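1 Mar 2023, writers' room notebook, Taltura (daytime serial)

Read through the February outlines with Abena. The Oltside hospital plot runs 5 episodes and still has no reveal. Petro wants the letter found by the sister. Leif wants it burned. Left open.
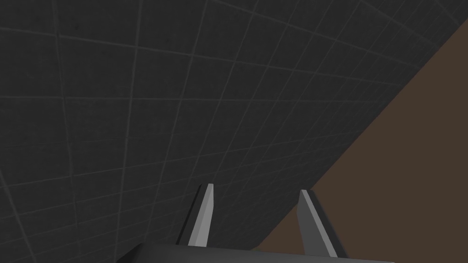
Spoiler copy

Selorm cut the teaser to 30 words. It gave away the wedding, so we pulled 2 lines and sent it back to Nkrumah.

Dankwa's bedroom set: the quarrel stays there, no move to the kitchen.
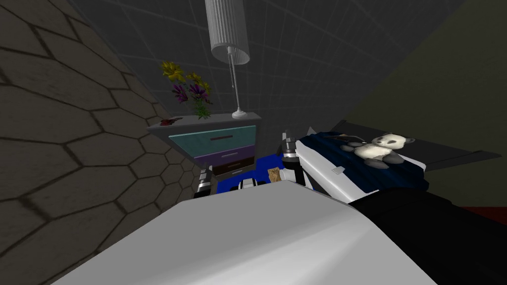
Petro will redo the quarrel so the brother walks in later. Check that his exit matches the previous episode. Abena has the old script.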